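Jestedero Boards > Automation > Papers and Methods
Thread: The Bakilana "two-camera" result. Does anyone buy it?
Last updated: October, 4:12 pm

pkravchuk
I finally read the Bakilana write-up everybody at work keeps forwarding. The claim, for those who skipped it: train a pick-and-place policy on 1,000 demonstrations from a fixed overhead camera, add 40 from a second viewpoint, and the policy holds up when you move the camera. They call it view grafting. The headline plot looks great. I don't believe the headline plot.

My problem is the baseline. The comparison policy gets the overhead demos only, so it never sees the second view at all. Of course it falls apart when you move the camera. Where is the plain version, where you mix the 40 in with the 1,000 and train as usual? I looked in the main text and the appendix and couldn't find it.

hnat_p
It's in the appendix, sort of. Second table, the row marked "joint." They only ran it on one task though.

pkravchuk
OK, I see the row now, thanks. One task, and on that task the gap to their method is small enough that I'd want to see seeds. There are no seeds.

Prasanna Bhuiyan
I think you're being hard on them. Anybody who has run these on real hardware knows what a full grid costs. Every cell is a person standing next to an arm putting objects back where they were. I'd take one honest task on a real table over a dozen in a simulator.

pkravchuk
I'd take that too, if the title said "on one task." The title says "for tabletop manipulation."

ladder_logic
Industrial side here, so take this for what it's worth. We bolt the camera down. If somebody moves the camera we recalibrate and go home. What is the use case?

hnat_p
Homes, labs, anywhere the camera gets bumped. Also reusing data between sites. We share with Fornham and their mount is nothing like ours.

ladder_logic
So buy the same mount.

yharuna
Please let's not do the mount argument again, there is already a thread for it and it's awful.

On topic: I tried to reproduce this at Denura with the released code. Partial results, don't quote me on anything. Overhead view only so far. The training recipe runs, the config in the repo doesn't match the paper (learning rate and crop size are both different), and the reset procedure is one sentence long: "objects are randomized on the table." Randomized how? By a person? From a list? People are terrible at random. They leave a comfortable gap between things and they favor whatever side they're standing on.

Prasanna Bhuiyan
That last point is fair. We print positions from a script for that reason, and people still nudge things.

pkravchuk
Yetunde, can you post one of your overhead layouts? I'm curious how crowded yours are. Theirs look suspiciously roomy.

yharuna
Sure. 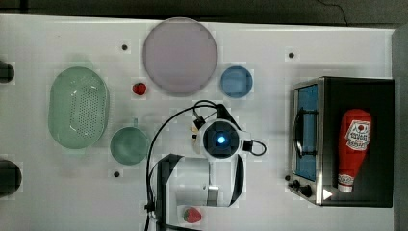 Vol. 2, p. 40

Ignore the page number, I pulled it out of our internal notes and it came along. Same family of objects as theirs: plate, bowl, cup, colander, strawberries, ketchup, toaster oven. The ketchup bottle lies on top of the oven, and I'm not convinced the paper ever puts anything at a second height. If all your targets sit on one plane, moving the camera is a much easier problem — you could nearly fix it with a warp.

hnat_p
Oh, that's a good catch. I went back through their figures and every target I can find is flat on the table.

Prasanna Bhuiyan
Figures aren't the test set. They could have had raised targets and not shown them.

yharuna
They could. Then they should say so. I also wonder about the two strawberries. One is up by the plate and the other is below the arm, down near the bottom edge. If the instruction says "the strawberry," which one counts? Their scoring script passes any strawberry, as far as I can read it. Ours wants the one nearest the plate. You can get quite different numbers out of the same policy that way.

pkravchuk
That scoring thing bothers me more than the baseline. Did you write to them?

yharuna
Wrote to Halyna Bondarchuk, who is listed as the contact. She was friendly, and said the repo config is from an earlier version and a corrected one is coming. No word on the scoring yet.

ladder_logic
"A corrected one is coming." I have heard that before.

Prasanna Bhuiyan
Give her a chance. She answered, didn't she? Half the authors I write to never do.

hnat_p
I can run the joint baseline on our arm if someone sends me a scoring rule we all agree on. Nearest to the plate is fine by me, but write down what happens on a tie.

pkravchuk
Tie goes to a rerun with new positions. And please log the failures by type, a bare success rate won't settle this.

yharuna
Agreed on both. I'll send the position script tonight, it needs a fix for raised targets first.

Contact the moderators | © Jestedero Boards | Back to top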